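Rilletti daily tickets: am I missing something?

BarbaraD54
I've been playing Rilletti since December, a level or two with my coffee every morning, and I have to say I love the bakery story and the silly music (my husband hums it now, poor man). But I'm stuck on level 3248 with no tickets left, and the shop wants me to buy a bundle just to try again! Do the free ones ever come back?
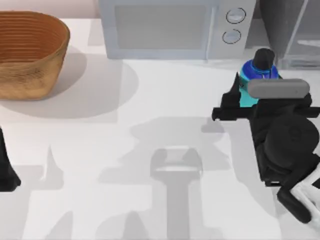
manninen_fan
Tickets refill while you're away, Barbara, only very slowly past the 3000s. What I do is play my turns and then find something else to do for the evening. Put the tablet down on the counter, over by the microwave with the two round knobs, say, or next to the woven basket, and go read a book. By bedtime you'll have 2 tickets, and that's plenty for one good try.

Edmund K
I'm going to disagree a little, and I say this as somebody who has been playing puzzle games since 1982. Waiting is exactly how Zestport wants you to feel, so that you give in and pay. I'd quit and try Akero, which has ads but never locks you out.

BarbaraD54
Oh, but Edmund, I'm so attached to my little bakery! I did try Akero once and the ads made me want to throw it out the window. 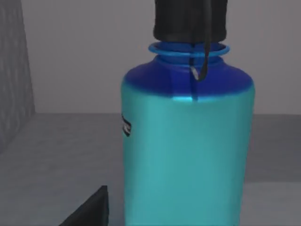
Re: Rilletti daily tickets (moved to Tips)

manninen_fan
Quick tip before I forget: the Monday event gives double tickets if you open the app before noon. Save your rainbow spoons for it.

Edmund K
Fair enough, that one I didn't know. I still say the bundles cost too much.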